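Ticket 536: Eltero 904 organ, upper manual fades out after warm-up
Last updated: 9/14/24
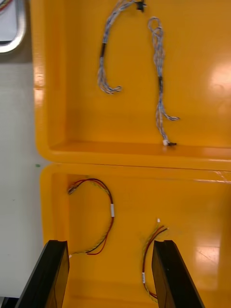 Why would one manual on an electronic organ fade away while the other keeps playing normally?

Each manual on the 904 has its own preamp and its own path to the swell pedal, and the two only meet at the final mixer. If the lower manual and pedals sound fine, the power amp, the speakers and the main supply are very likely healthy, and the trouble sits somewhere in the upper manual's own path before the mixer.

Status: closed, with one small thing still open (see the end)

Original report

Organ is an Eltero 904, two manuals and a short pedalboard, walnut cabinet, lives in the front room of the old hall at Zukholm. Switch it on cold and it's glorious. The flutes are warm, the reeds have that slightly rude buzz, everything speaks. After 40 minutes the upper manual starts getting softer. It doesn't crackle or cut out, it just sinks, as though someone is very slowly closing the swell. Turn it off, go and have lunch, turn it back on and it's perfect again. Lower manual and pedals never change.

I love this instrument and I've wanted to get properly inside it for ages, so I'm logging every step in case someone else has the same model and the same sinking feeling.

Usual warning for anyone following along: unplug it at the wall before you lift the top, and leave it a good while afterwards. The supply caps hold a charge. Where I say I tested something live, it was with one hand and a clipped-on probe. If that sentence means nothing to you, please get a tech in!

Step 1. Rule out the obvious

Cleaned the tabs and drawbars on the upper manual with contact cleaner. The tabs had years of grime on them and the colour that came off onto the cloth was unspeakable. Lovely smooth action now. Fade unchanged.

Swapped the leads for the upper and lower preamps where they plug into the mixer board. They're the same plug, which is very considerate of Eltero. With the leads swapped, the upper manual still faded and the lower still didn't. So the mixer inputs are both good. That was a cheap and satisfying test and I'd do it first next time, before the cleaning.

Step 2. The swell pedal

The 904 uses a lamp and a light-sensitive cell in the pedal instead of a plain pot. Press the pedal and a shutter moves out of the way, more light hits the cell, more volume. It's a gorgeous idea. No scratchy track to wear out.

I had high hopes for this one. A tired lamp dims as it heats, I thought, and there's your fade. But the one lamp feeds two cells, one for each manual, and a dimming lamp would take both manuals down together. The cell for the upper manual could still be at fault by itself, so I measured it cold and again once the sound had gone soft. Same reading both times, near enough. Cell cleared.

While I was down there I found the shutter had been bent and was rubbing. Straightened it. The pedal now feels like butter, and the softest position is much softer than it was. Nothing to do with the fault but a real treat to play.

Step 3. Heat and cold

This is the fun bit. A fault that comes on with warmth can often be chased with a hair dryer and a can of freeze spray. I let the organ run until the upper manual had sunk, wedged down a middle C with a folded bit of card, and gave the preamp board short puffs of freeze spray, one area at a time.

Nothing at the input end. Nothing around the tone filters. Then a puff near the back corner, and the note came swelling up out of the speaker like sunrise. I yelled. The dog left.

Let it warm up again and it sank again. Puffed again and up it came. Repeatable, which is the best word in the whole business.

The trouble with freeze spray is that it chills the neighbours too. In that corner there is one transistor, two electrolytic caps and a trimmer, all packed in together. I cut a drinking straw to narrow the spray and tried again. The transistor made the biggest difference, so I ordered a replacement from Stoica along with both caps.

Step 4. Wrong answer

Fitted the new transistor. Buttoned up, switched on, put the kettle on. Played hymns and some terrible cinema medleys. At 40 minutes, down it went, just as before.

I was a bit flat about this for an evening, I'll admit. What I'd missed is that a colder transistor changes its gain a little whether it's faulty or not, and I'd been so thrilled to hear the note jump that I didn't ask how much of the jump was coming from where.

So I got out the meter, which I should have done before spending money. With the organ cold, the voltage at the collector matched the figure on the service sheet. With the organ warm and faded, it had drifted well low. I followed it back one part at a time and the bias was being dragged down by the coupling cap next door, which leaked more and more as it warmed.

Step 5. Right answer

Replaced both caps (if one has gone, its twin from the same batch isn't far behind). Mind the polarity. The stripe on the new ones faces the trimmer, and the silkscreen on my board is faded enough that I'd have got it backwards without the photo I took first. Take a photo first!

Reset the trimmer to match the upper manual to the lower by ear, using the same flute stop on both.

Then a long test. I left it on for 5 hours and played it on and off the whole time, and the upper manual sat there as steady as a rock. I did it again the next day with the front room heater going flat out. Still steady. I can't tell you how good the reeds sound when they stay where you put them.

The old transistor went back in its bag. There was probably nothing wrong with it.

Still open

The Lullik reverb unit, an add-on bolted to the inside of the back panel, has a faint hum that comes and goes with the position of the power lead. It was there in July and it's there now. I've rerouted the lead to the far side of the cabinet and that has knocked most of it out. I'd like to open up the spring tank and check the earth on its socket, so that'll be a fresh ticket when I get a free weekend.

Parts used

Two electrolytic caps, same value as the originals, higher voltage rating
One transistor (unneeded, left in)
Contact cleaner, freeze spray, a drinking straw

If your 904 fades on the lower manual instead, the board is a mirror image and the same cap is in the front corner.

3 comments | 12 shares

Guest
Had exactly this on mine, only it took longer to show up. Changed the pair of caps after reading this and it's a new organ. I'd been blaming the swell lamp for years and have a drawer full of spares now if anybody wants one.

Guest
Good write-up. For the Lullik hum, check whether the tank is sitting on its rubber grommets. If they've perished the metal case touches the bracket and you get an earth loop. Garden hose offcuts make decent replacements.

Guest
What did you use to straighten the pedal shutter? Mine's rubbing too and the metal looks very thin, I'm scared of snapping it.

Ticket author
Two wooden rulers, one either side, and gentle squeezing. Take it out of the pedal first, it's only held by the one screw. And thanks for the grommet tip, I'm off to look at mine tonight!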